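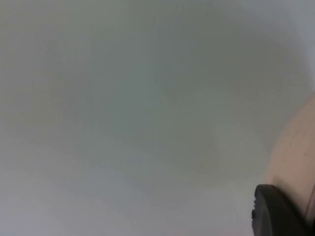 The second collection period of the Guko project closed in December, and I have been asked several times since then to set down how the examples were gathered and what standard was applied in keeping or discarding them. The formal report will be issued by Povside in due course. What follows is my own account, written for colleagues who are planning similar work and would like to know where the hours went. Much of the discussion during the period concerned the view from the wrist. A learning system that is given only the fixed view has to infer a great deal about contact, and one that is given only the wrist view may spend a good part of an episode looking at very little. There are moments when the wrist view consists of an expanse of pale gray, the curve of something beige at the right, and the dark tip of one finger in the corner. Such moments were kept. An early proposal to remove them automatically was withdrawn after review, for reasons I give further on.

The task itself is modest. Small dark beans are to be moved between bowls on a white table, and the instruction given to the operator is a single sentence. The operator guides the arms by hand controls, both arms are recorded whether or not both are needed, and the episode ends when the operator releases the pedal. We recorded 600 episodes in the period. Of these, 34 were set aside before review on account of recording faults, chiefly a loss of synchronization between the views. The remainder went to the reviewers in Plalex, where each episode received a verdict and, in most cases, a short written remark.

I should like to say something about the operators' instructions, as these went through more drafts than any other document. The first draft ran to several pages. It prescribed the direction of approach, the height at which the gripper should pause, and the number of attempts allowed. Operators followed it faithfully, and the resulting episodes resembled one another so closely that the trained policy had no idea what to do when a bowl was placed a hand's width from its usual position. The arm traveled to the place where the bowl had always been and closed its fingers there.

The second draft was a single page. It asked the operator to complete the task in whatever manner seemed natural, to vary the starting position of the bowls between episodes, and to continue after an error if continuing was reasonable. Dindo Espiritu wrote most of it in one afternoon. I had reservations about the phrase "if continuing was reasonable," which seemed to me an invitation to argument, and there was indeed some argument. I have since come to accept the phrase. It left the decision with the person holding the controls, and the reviewers could overrule it later.

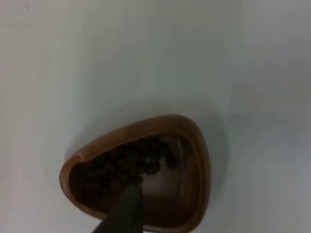

Grasping small loose items from a heap is a poor match for a two-fingered gripper, and we knew this when the task was chosen. A finger that enters the heap at a shallow angle pushes the beans toward the wall of the bowl. A finger that enters steeply may catch one or two, or may lift nothing. Operators developed personal methods. One preferred to press the beans against the side and draw them up along it; another worked from the edge of the heap and accepted small gains. For a time there was pressure to select the best method and require it of everyone, and I spoke in favor of that course at the first planning meeting. I was mistaken. When a policy was trained on one operator's episodes alone, it performed that operator's motion with some elegance and had no recovery when the motion failed. The mixed set produced a less graceful policy that tried again.

This brings me to the matter of failed attempts. The verdicts in Plalex were at first limited to "accept" and "reject." A reviewer watching an operator miss, withdraw, and succeed on the following try had to choose between them, and different reviewers chose differently. Tamás Kozma rejected nearly all such episodes during the opening weeks. His reasoning was consistent: a learner imitates what it is shown, and it should not be shown a miss. Miroslava Tichý accepted nearly all of them, and her reasoning was equally consistent. The two of them reviewed the same batch of 70 episodes independently so that we could compare, and the comparison made plain that the form was at fault and had to be changed.

We therefore introduced a third verdict, "accept with segment," under which the reviewer marks the start and end of the unsuccessful portion and leaves the recovery intact. The marked portion stays in the archive and may be included or excluded at training time. This added to the labor of review. A straightforward episode takes a reviewer little longer than its own running time, while a segmented one must be watched at least twice, once from each kind of view, and the marks entered by hand. The budget for review had been drawn up before the third verdict existed. It was exceeded, and I take responsibility for that.

On the featureless stretches of wrist footage, the original proposal was to compute a simple measure of image variation and drop any frame that fell under a threshold. The intention was sound, in that storage is finite and such frames look uninformative to a person. Two difficulties emerged. The first is that the frames occur during approach and retreat, when the joint readings are changing quickly, and dropping them leaves jumps in the motion that the learner then reproduces. The second is that an unremarkable view is itself a condition the policy will encounter. If it never sees a pale surface in training, it has no basis for acting sensibly when it meets one. Bořivoj Tóth prepared a comparison with the filter on and off, and the version trained without the filter was preferred on every measure we had agreed to beforehand. The filter was removed from the pipeline the same week.

A further point concerns the placement of the fixed camera. At the start of the period it was mounted lower, and the gripper hid the inside of the receiving bowl at the very moment one wished to see it. Raising the mount improved matters considerably. It did require that the earlier recordings be tagged with a separate view label, and the two sets are not to be mixed without care. Anyone who receives the archive should read the label file before anything else. I regret to report that I once failed to do so myself and lost a full day of training to it.

We were also obliged to decide when an episode is complete. The single-sentence instruction says that the beans are to be moved. It does not say that every last one is to be moved, and a bowl with a few left on its floor may be regarded as emptied by one operator and unfinished by another. After discussion at Bayram it was agreed that the operator should stop when further attempts were no longer productive, and that the reviewer should record what was left as "none," "few," or "many." Exact tallies were considered and declined. The three-step scale has proved adequate, and agreement between reviewers on it is good. 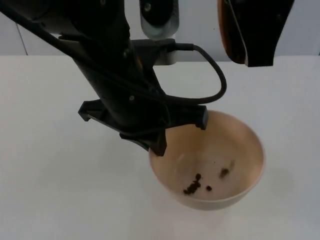
Oana Rusu, on reading a draft of these notes, objected that the scale conceals a difference she regards as important. In her view an episode that ends with a few beans left because the operator judged them out of reach is a different lesson from one that ends with a few left because the operator was tired. The record treats them alike, she wrote, and a policy trained on both will learn to stop early without any notion of why. She recommended that the operator be asked for the reason at the moment the pedal is released, by means of a short menu, and that no one attempt to reconstruct it afterward from the footage.

I find the objection well founded and have forwarded it to the group responsible for the next period. There is a cost to be weighed. Operators already complete a form at the start of each session and another at the close, and a prompt after every episode would interrupt the rhythm that several of them say they depend on. A compromise may be to ask only when the operator stops with something remaining, and to allow the question to be skipped. If it is skipped too often we shall learn that as well.

On the rotation of operators, our practice was to limit a continuous turn at the controls to 2 hours, with a change of person or a proper rest after that. Quality of motion falls before the operator notices it. The reviewers could often identify the late episodes of a turn without consulting the time, from a certain abruptness in the withdrawal from the bowl. These episodes were not rejected on that ground alone, although several carry a remark to that effect.

For the next period the task sentence will remain as it is, and the bowls will be varied in shape and color more widely than before. The label file is to be merged into the episode record so that it cannot be overlooked. Colleagues who wish to consult the review guidelines may write to me for the current version, and should discard any copy that still lists only two verdicts.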